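Bench Notes | Test Gear, Repair, Diary
4 min read

10th October

Power supply day. The Sakier bench supply came back from the Fudmont calibration lab this morning with a fresh sticker and a two-page report. I read the report before I plugged anything in. Voltage readback was fine on every range. Current readback had been off at the low end and they adjusted it. I suspected as much in the summer, when a board that should have drawn next to nothing kept showing more than my handheld meter did.

Put it back on the shelf between the Zonura scope and the old load box. The shelf sags on the left so I moved the load box to the floor. It gets hot anyway and I don't like it near the scope.

Spent the rest of the morning on the Tomaszewski function generator I bought as not working. No output on the sine setting, square wave fine, triangle fine. That points at the shaping stage, and I went there first. One of the diodes measured open. I had a matching set in the drawer, so I changed all of them while the board was out. Sine came back, a bit flat on top. Turned the symmetry trimmer until it looked right on the scope, then checked it at 2000 Hz and again at the top of the range. It's worse at the top. The manual says to expect that but gives no number.

Lunch, then the front panel. The range switch was scratchy. Cleaner helped on most positions and did nothing on the fifth. I will have to take the switch off the board to get at it, and it has 11 pins on a double-sided board with no room around them. Left that for another day.

Order from the parts place is still short by one bag. I wrote to them again. Total for the missing items is 62 dollars, mostly the output connectors, and I can't close up two other jobs without them. 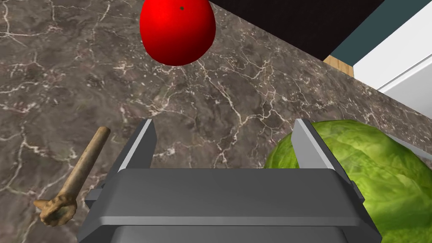

Warmed the generator up for an hour with the lid on and logged the frequency every 5 minutes. It drifts down at first and then holds. Good enough for audio work. I wrote the final reading on tape and stuck it inside the lid with the month, so next time I will know where it started.

Also relabeled the test leads. The red ones with the cracked boots are in the bin. Need to buy another pair, the silicone kind, and a longer ground lead for the scope probe.

Tomorrow: range switch if I feel like it, otherwise the fan in the load box.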